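El préstamo de juguetes entra en la biblioteca municipal

Staseck, 6 de octubre de 2024

La red de bibliotecas de Staseck mantiene desde el pasado mes de diciembre un servicio de préstamo de juguetes que funciona con las mismas reglas que el de libros. El fondo inicial, de 200 piezas, procede en su mayor parte de la antigua ludoteca parroquial de Urka, cerrada por falta de relevo. El catálogo asciende hoy a 1215 artículos, repartidos entre la sede central y la sucursal de Lachance.

La directora de la red, Gudrun Björklund, sostiene que el juguete debe recibir el tratamiento documental de cualquier otro material. Cada pieza se registra, se clasifica por edad recomendada y se asigna a una signatura propia. El plazo ordinario de préstamo es de 12 días, renovable una sola vez, y cada familia puede retirar hasta seis artículos con un único carné.

La catalogación planteó dificultades que el reglamento no preveía. Un rompecabezas al que le falta una pieza, por ejemplo, queda retirado de la circulación, mientras que un juego de construcción incompleto puede seguir prestándose si la merma consta en la ficha. Reijo Hämäläinen, responsable de adquisiciones, redactó el criterio vigente tras consultar con la sucursal de Lachance, donde se concentra la demanda de material para menores de tres años.

«Las familias preguntan menos por la novedad que por el estado de conservación», señala Hämäläinen. De ahí que el presupuesto de reparación supere este ejercicio al de compra.

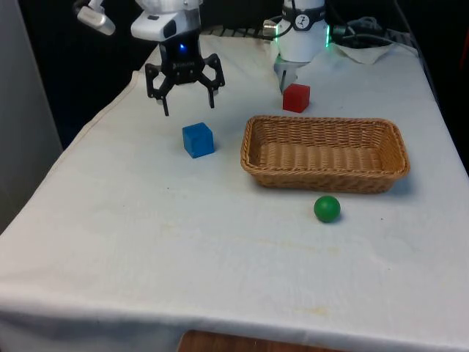 La segunda fase del programa contempla extender el servicio al barrio de Fullham, que carece de sucursal y depende del bibliobús. Edvin Lindholm, encargado de las rutas, advierte de que los juegos de gran formato no caben en las estanterías actuales del vehículo y propone reservarlos para recogida en la sede central.

Queda asimismo por resolver la cuestión de las multas. El reglamento de libros prevé la suspensión del carné por retraso, medida que la dirección considera excesiva en el caso de los usuarios más pequeños. El texto definitivo se someterá a consulta de los lectores en diciembre, y hasta entonces los retrasos se comunicarán únicamente por carta.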